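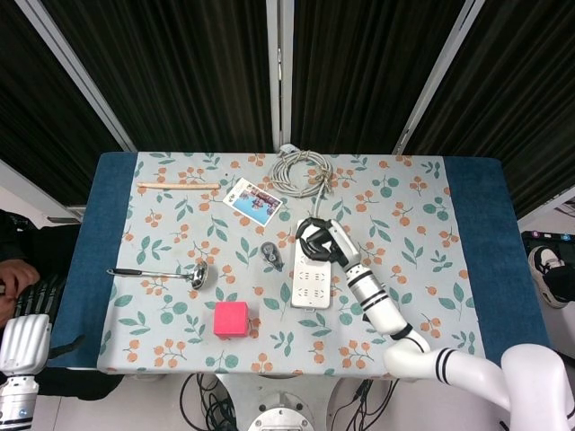

By Nida Dvořáček
Opinion | Books and Writing | June

The short author biography is the only text in a book that everybody reads and few people take seriously. I have written 43 of them in my life, for myself and for others, and I would like to speak against the way we write them now.

I worked some years for Brindus, a small press which publishes mostly short stories in translation. One of my duties was to collect the biographies for our yearly anthology. The rule was simple: no more than 74 words, in the third person. Authors who had sent us their stories after one polite letter needed four letters to send us this paragraph. When it finally came, it was almost always the same paragraph. The author was born somewhere, was placed on the shortlist for something, had appeared in a number of magazines, and now lived in a city with a partner and an animal.

I do not blame the authors. They copy what they see, and so did I. My English came to me mainly from books, and I learned the third person of the biography as one learns to eat with a knife and fork in a strange house. You look at your neighbour's hands. For a long time I believed that a writer in English must have a list of magazines, in the same way that a letter must have a date.

But who is this list for? A reader who has finished a story about a drowned village does not want to know in which five journals the author was printed before. She wants to know if there was a village. Perhaps she should not be told, that is another question, but at least it is a question about the book. The list of journals speaks to editors and to juries. It is a job application, and we have left it lying inside the book where the guest can see it. 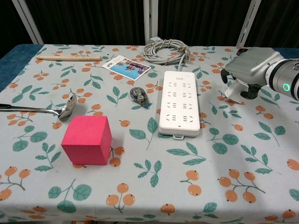 I feel this most strongly with translated work. A prize that is well known in one country means nothing in the next, so the biography must explain the prize, and then half of the paragraph is about the prize. At Brindus we once printed a note in which the name of an award, with the town and the category and the year, took up more space than the titles of the author's own books. I let it pass. I was tired and the printer was waiting.

Two years ago I took part in the small festival in Fledstead, where the organisers asked each of us for 15 words and no more. No prizes, no magazines. At first there were complaints, some of them from me. Then we had to choose, and the programme was the best I have read at any festival. One poet wrote only that she had worked nights in a bakery and still woke at three. I bought her book because of this line, and I do not think I was the only one in the queue.

There is a fair objection. For a young writer, or for a writer from a small language, the list of prizes is a kind of passport. Without it the door may stay closed. I know this door very well. However, the passport can be shown at the border, in the letter to the publisher or on the form for the grant – it does not have to be printed on the inside cover for the next 100 years.

My proposal is modest. Let the publisher keep the full list on its website, where the people who need it will look for it. In the book itself, let the author write one or two sentences in the first person, and let the editor correct only the spelling. Some of these sentences will be vain and some will be dull. I would still prefer to read them.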